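Small Jobs, Tidy Drawers: tips for the workbench and the kitchen table

I love a good sort-out! Start with the screws. Tip the whole lot onto an old tea towel, pick out anything bent or rusty, and put the rest into jam jars by length (length matters far more than head shape when you're in a hurry). My own hoard came to 675 screws, and 160 of them were the same brass ones I kept buying.

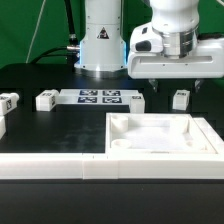
Jars with metal lids can be screwed up under a shelf, two short screws through each lid so it can't spin. Then you just twist the jar off with one hand. Brilliant in a narrow shed.

For sticky drawers, rub a candle stub along the runners and work the drawer in and out a few times. Soap does the job too, though it goes gummy in damp weather, so I do ours again every September. 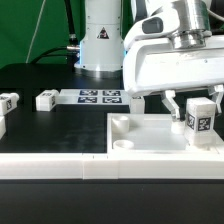
A white peg and a tagged cube in the tray.

Wobbly chair? Scrape out all the old glue before you put any new in. It's dull work, but fresh glue grips bare wood so much better! Wipe off the squeeze-out with a damp rag and leave the chair overnight with a belt pulled tight round its legs. 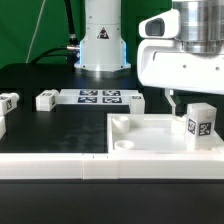 Page 14

Sandpaper keeps best flat, in a folder, with the grit written on the back of every piece in thick pencil. I cut each sheet into quarters. The 1,000 grit is lovely for taking the bite off a freshly sharpened kitchen knife, used wet on a bit of glass, and a few light strokes are plenty.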